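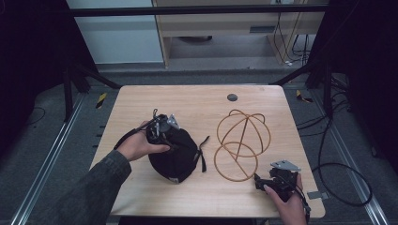 Draft rules for hand-held gripper sessions: comments before Tuesday please

Posted in: Robots and Automation > Standards and good practice

dguthrie
I've been handed a set of house rules for people doing demonstrations with hand-held grippers, one in each hand, ordinary objects on a table. The draft came down from our Bivesley office and it's nine pages. I'm supposed to say whether we can live with it. I've boiled it down to the parts I expect arguments over:

1. Table cleared of everything except the task objects.
2. All cables secured clear of the operator's feet and off the walking area.
3. Sleeves fastened at the wrist or rolled above it.
4. Soft items to be gripped at a "defined grasp point".
5. Operator stops for a break every 86 minutes.
6. Every failed attempt kept and labelled as failed.

I have opinions on most of these but I'd like yours first.

Davina

bohdana_v
86 minutes? Where does that come from? Somebody has divided something by something and never rounded it. I wouldn't sign a rule when I can't find out who worked it out. Holding a gripper in each hand with the cable pulling at your wrist gets tiring a lot sooner than that. Let people stop when their hands ache and write down when they did.

Number 4 is worse. What is the defined grasp point of a drawstring bag? The top is wherever the cloth has bunched up. Put it down again and the top is somewhere else.

grindberg_kirstin
I'd defend 4 a bit. If you leave it open, one person pinches the gathered bit, the next grabs the cord, the next takes a fistful of the side, and then you wonder why the results are all over the place. "Grip the gathered cloth, leave the cord free" is a perfectly usable rule. You'd write it per object and it takes one line.

bohdana_v
Why is "all over the place" bad? People pick up bags in different ways. If you tell everyone to do it one way then you've collected one way. I thought the whole selling point of doing this by hand was that you got the variety.

grindberg_kirstin
Variety you know about, fine. Variety because no instruction was given is just mess. We did 543 attempts on soft pouches at Crichton before anyone wrote down which part was being held, and most of that was useless for the question we'd been asked. I'm still annoyed.

L_Mackay
Can we talk about 2, as it's the only one on the list that can put someone in hospital. "Off the walking area" sounds lovely. Look at any carpeted floor with a rig standing on it and tell me where the cables are. They're on the carpet. They loop. You get the striped marker tape out and feel you've done something. A rule that every site breaks on day one teaches people that the rules are decoration.

I'd rewrite it:
Slack is coiled on the side the operator doesn't walk.
No loop stands up off the floor.
Whoever starts the session walks round the table once and looks down.

And the gripper cables themselves want a mention. One running back over the wrist will catch on a cuff sooner or later, so 2 and 3 belong together.

dguthrie
That's better than what we've got, Lorna. I'm taking the walk round the table wholesale.

On 3, does anyone enforce it? I can't see us telling people to take their jackets off in a cold room.

isla.aitken
We tried. It lasted a morning. A jacket is fine if the cuff is snug. What I would ban is anything baggy enough to get between the jaws, and I'd say it in those words, because "fastened at the wrist" makes people look for a button they haven't got.

Also, nobody has asked about 1. Does "cleared" include the cable hole? I ask as someone who has lost a part down one.

L_Mackay
Cover it. Next.

isla.aitken
My real objection to 1 is that it's drawn at the table edge. Small metal brackets and spare bits end up on the floor beside the table and by the letter of the draft that's allowed. You then step on one while both your hands are full. Make it table and floor, an arm's length all round.

bohdana_v
Agree with that one, and I don't agree with much.

Has anyone seen evidence that any of these written rules change anything? I've worked under four different versions at three sites and the good operators were good under all of them. The bad ones initialled every page.

grindberg_kirstin
Rules are for the new starter who doesn't know that a wire frame goes springy when you squeeze it off-centre. You were new once.

While I'm here, the draft puts "rigid objects" and "soft objects" in separate sections and has no place for open wire things. A cage made of bent rods is all gaps. You can close the jaws on one rod, on two where they cross, or on thin air. I'd want it said which of those counts as a grip, or the labelling under 6 will be guesswork.

bohdana_v
Fine, you can have that one as well.

Number 6 I like and I don't believe in. Everybody promises to keep the failures. Then a supplier comes round with a Grullodier leaflet and a success figure, and you ask what was thrown out before the sum was done, and they'll get back to you. If Bivesley mean it, the rule should say who checks, and it shouldn't be the person running the session.

dguthrie
The draft says "the team" checks.

bohdana_v
So no one.

L_Mackay
Put a name in the box. If they won't put a name in the box, strike the rule out.

dguthrie
Right, this is what I'm sending back.

1. Table and floor clear to an arm's length. Cable hole covered.
2. Lorna's wording, with wrist cables added.
3. Nothing loose enough to enter the jaws. Jackets allowed.
4. One line per object saying where to grip. I've left a note that Bohdana disagrees and thinks the grip should be recorded afterwards instead.
5. Struck out, with a request to see where 86 came from.
6. Kept, with a named checker who isn't the operator.
Plus a new line on open wire objects. Kirstin, could you draft it?

grindberg_kirstin
You'll have it tonight. Bohdana's going to hate it.

bohdana_v
Send it to me first and I'll tell you.

isla.aitken
Could the thing also be shorter than nine pages? Ours is pinned to the wall and people read it while the kettle's on. I can't see anyone doing that with a booklet.

dguthrie
I'll ask. The last time I asked they added an appendix.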